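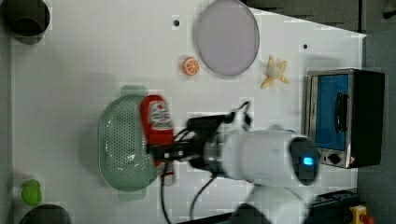 Lernura Play Kitchen

Item 546 (straight) and item 653 (corner)

I've been selling play kitchens long enough to have opinions about them, and most of those opinions are about hinges. Kids don't open an oven door the way you and I do. They hang on it, they sit on it, they feed a stuffed rabbit through it and then slam it with one foot. So when Anselmo Mendonça and I sat down to draw our own kitchen for Plernari, the hinges came first and the cute little knobs came a long way after!

The Lernura is what we ended up with. It's a solid birch kitchen with a 20-inch counter, a sink you can lift out, a two-burner stove and an oven with a real rack. The 546 is a straight unit that goes flat against a wall. The 653 adds a corner piece with an open shelf underneath, and if you have two kids who fight over who gets to stand where, that's the one I'd get.

The counter and the sink

Twenty inches suits most kids from two to five. My nephew is tall for six and still uses his, but he kneels. If you want more height, the riser feet (sold separately, sorry, I know) lift the whole thing by the depth of a thick book, and they screw into the holes already in the base.

The sink is a stainless bowl that drops into the counter and comes out for washing. You can put actual water in it. I'd keep it to an inch or so unless you're outdoors, and wipe the counter after. The finish is a hard wax oil and it will forgive you for a while, but it does get cranky around the sink opening if puddles are left overnight. A small tin of the oil comes in the box. Rub a bit in when the wood starts to look dull and let it sit until the next morning.

What to cook in it

People always ask me what food and dishes to buy, and my answer is to start small. A few pieces your kid knows from your own kitchen will get played with far more than a giant basket of plastic pizza toppings. Something to pour from, something to drain with, a plate, a couple of fruits. Real dishes are fine too, as long as you don't mind never seeing them again.
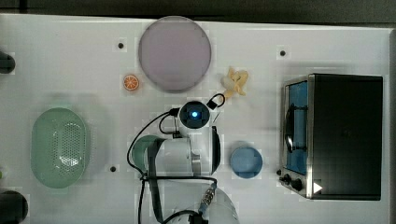

Colander and plate with a peeled banana and a half orange.

Scale matters more than you'd think. The oven opening will take a regular dessert plate lying flat, and the sink is wide enough for a small bowl, so you don't have to hunt for miniature stuff. The big dinner plates won't go in the oven. Jailson Macedo in our workshop wanted to make the opening wider, and we tried it, but the door got so heavy that it pinched fingers, and that was the end of that.

The door, since I promised hinges

It runs on a full-length steel pin with a slow-close damper on each side. You can let go of it anywhere and it drifts down by itself. It's rated for 60 pounds when it's open, and that covers the sitting and most of the hanging. Please don't let a grown-up test it. Lionel Gautier did, at a trade show, in front of buyers, and I had to finish the show with a kitchen that had no oven. 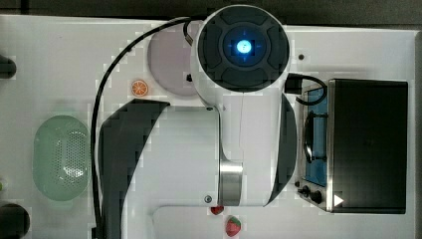

The dampers are the only part I'd call a wear item. They're made for us by Teneck and they unclip with a flat screwdriver, no need to take the door off. If yours starts dropping too fast, write to me and I'll mail you a pair. No charge for the first owner, and if you bought it secondhand I'll just ask you for the postage.

Putting it together

It ships in two boxes (three for the 653) and you'll want a Phillips screwdriver and a rug to work on. Do the back panel before the sides are tight. I put that in bold in the manual and people still skip it, then have to loosen everything again. I get it — I did the same with the prototype. There's also a wall strap in the bag with the screws. Use it, even on the corner version, which feels like it could never tip.

Colors

Natural birch, chalk white, or a soft blue we call Batista. The blue is painted on the doors only and the counter stays wood. White shows crayon, but crayon comes off with a damp sponge and a little baking soda. Marker doesn't.

Shipping and returns

We build in small runs, and the next one leaves the workshop in March. The 653 usually goes first. If it arrives with a ding, send me a photo before you build it and we'll swap the panel. Returns are fine as long as it hasn't been assembled, and you can keep the oil.

Questions about whether it'll fit your wall? Measure between the baseboards, not higher up, and email Raíssa Fagundes at the shop. That's me!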